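Han Chores – data card

Version: May release
Contact: Haiyan Fan, Brillville
License: research and teaching use, please ask before you redistribute

Summary

Han Chores is a set of recordings of one robot arm doing small jobs on a table at home. We started it with a simple question: can a machine with one arm and two fingers already help with household work? Our short answer is "with some objects, on some days". The longer answer is in the data, and we ask readers to look at the failures before they look at the successes.

Contents

1,929 episodes
19 tasks
16 tasks on a soft surface (blanket, towel or bed cover), three tasks on a bare table
Two views per episode: one from the side, one close to the gripper
Episode length: up to 60 seconds
Locations: two apartments in Brillville and one in Vellville

Each episode has a text instruction, for example "pick up the bottle" or "move the bottle to the left side". The instructions were written by three people, so the wording is not always the same. We kept this on purpose.

Labels

success – the object is in the requested place and the gripper is open
partial – the object was lifted or moved, but the place is wrong
fail – all other cases
unclear – two labelers did not agree

Please note that a firm hold on the object does not count as success by itself. In the first version we labeled it so, and the results looked much better than they were.

What we learned so far

Picking up a small bottle with a cap is one of the easier jobs. Folding is still very hard. The arm can pull a corner of a cloth, but it does not know when the cloth is flat enough. Wiping is in the middle: the movement is good, the pressure is often wrong. A person does all 19 tasks faster, and we do not expect that this will change soon.

Soft surfaces are more difficult than we thought. A fold can hide the lower part of an object from one view, therefore we recommend to train with both views.

Known problems

– The light is different between homes, and many evening episodes are warm and grainy.
– In the Vellville episodes the two views can differ by a few frames.
– The Bosholm test split has no "unclear" label yet.
– Cloth colors do not look the same in both views. Do not use color as a feature without correction.

Sample views

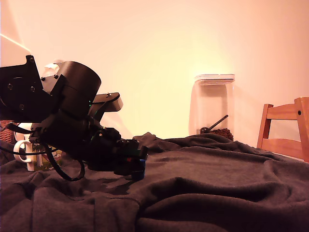
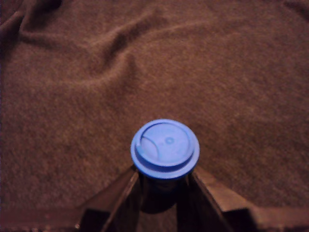

Bottle task on a blanket: side view first, then the gripper view with the bottle neck between the fingers below the blue cap.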